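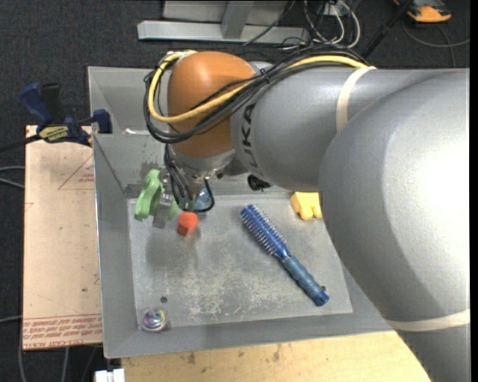 Chapter 4
Picking Things Out of a Bin

By the time you get to this chapter you should have an arm that goes where you tell it and stops when you tell it. Good! Now we get to make it useful, or at least make it try. I've been looking forward to writing this one because bin picking is the part of our build I'd happily do all over again (the wiring in Chapter 2, no thank you).

Our arm is a KUKA, and it's a lot more machine than most of you will have at home. That's fine. Everything in this chapter works on a little desktop arm too, just with smaller numbers. Stella Okoth ran the same exercises at Relside with an arm that lives on a kitchen shelf, and her notes are all through this chapter.

So what goes in the bin? My first answer was wooden cubes, all the same size, and I spent most of March feeling very clever about them. Then Panya Klinhom dropped a hairbrush in and my nice program fell apart. A brush has a fat round head full of bristles and a skinny handle, and it likes to lie at a slant. Where do you grab it? A shiny little ball is worse, since it rolls away from a finger that comes in a bit off center. And anything standing up in a back corner makes you think hard about where the rest of your gripper is going to be when the fingertip gets there.

Start with a few things that are really different from each other. Something blocky, something round, something long, something with a silly outline. Raid the toy box. Don't buy anything.

Before you move the arm at all, do these:

Clamp down whatever sits next to the bin. A bar clamp is plenty.

Run your cables along the arm and strap them, but leave slack at the wrist. Move the wrist by hand or at crawl speed through its whole range and watch the loops. I pulled 2 connectors loose learning this.

Measure the bin on the inside, at the floor. Ours has walls that slope, so the top is no help. Write the numbers in your build log in millimeters, even if you think in inches.

Set your speed limit low. Thanakorn Wannasri, who wrote the Itska control script we'll be using, starts everybody at 13 percent and I've stopped arguing with him.

Plan on roughly 500 tries before the grasps start to look sensible. It goes faster than it sounds, and you'll want a chair.

4.1 Where Is the Bottom?

The first thing the arm has to know is how far down it can go. Get this wrong and you'll scratch up the floor of your bin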